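Marker cube pose drops out near the end of a reach, is the filter hiding it?
Tags: tracking, handheld grippers, filtering
Posted in November by Kendra Nguyen

We record with two handheld grippers, each with a printed marker cube, and a head-mounted view does the pose estimation. The Zaveo replay tool gives me a lovely smooth path for all 127 recordings. I don't believe it. The last stretch of a long reach looks too clean, and the policy trained on it stops short. Is there a sensible check before I blame the training?

2 replies

Yvette Sawatzky
Turn up the smoothing. Worked for me on Storkwood.

Chantal MacLeod
Please don't turn up the smoothing. Smooth only means the filter had an opinion. Dump the raw detections and plot them against the filtered path. If there are gaps, your tool is filling them in and not saying so. I had a set of 3,466 poses where the software reported 100 per cent tracked, and it was counting its own guesses.

Look at the reaching poses in particular. With the arm stretched out over a printer and a yellow object held at its back edge, the far cube is small in view and any corner error swings the angle badly.

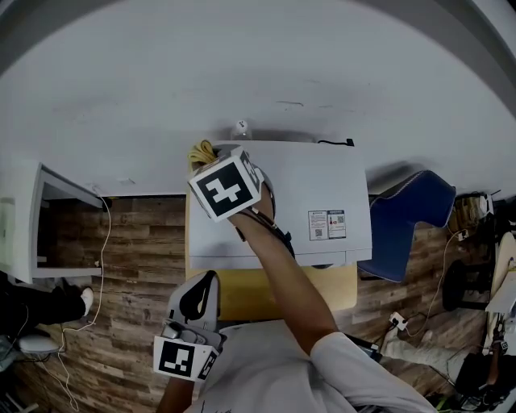
Things I'd try, in order

1. Log the reprojection error per cube, left and right separately.
2. Drop any pose solved from a single face and see what's left.
3. Replay without the filter. It will look horrible, but you'll know.

I wouldn't trust the confidence score for any of this.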